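Abdella: pricing a stock that never sits still

April 2020

The stock controller at Abdella, a dealer in reclaimed fittings and ornaments, has spent 17 years working out what second-hand goods are worth. The firm buys from house clearances and sells through a warehouse in Kongate. She agreed to explain the method on condition that her name was left out.

Every item is entered in a ledger on the day it arrives. "We record the purchase price, the transport and the hours spent on it," she said. "If the hours are missing, the margin is wrong."

The ledger was rebuilt in November, when the firm moved to a package called Plirnska. Of 200 lines checked during the change, 118 had no labour figure at all. Those lines were repriced by hand.

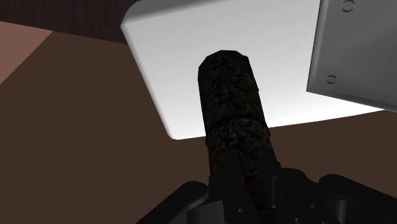

Dark, mottled piece against a white panel. Rendered image.

Surface finish is the hardest thing to grade. The firm uses a four-point scale, and two people must grade each piece separately. Where they differ by more than one point, the lower grade stands. "Buyers forgive a chip they were told about," she said. "They return a chip they find themselves."

Returns are charged to the line they came from. Bathroom fittings carry a higher allowance than ornaments, as a fault in the glaze may only show once the piece is installed.

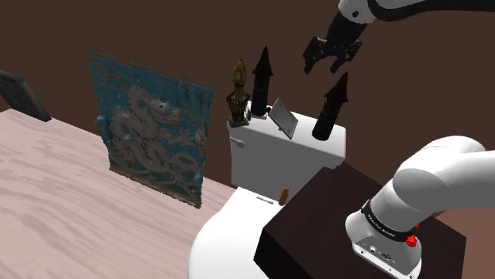 Storage is charged by floor area, and the charge rises after 70 days. Bulky goods reach that point at a disadvantage, and the controller would prefer to cut their price early. Small decorative items are left at full price for longer. A rival dealer, Jinavura, discounts everything on the same date, a practice she described as "simple to run and expensive to keep".

Asked what she would change, she named the delivery note. It still has no box for condition on arrival, and drivers write the grade in the margin.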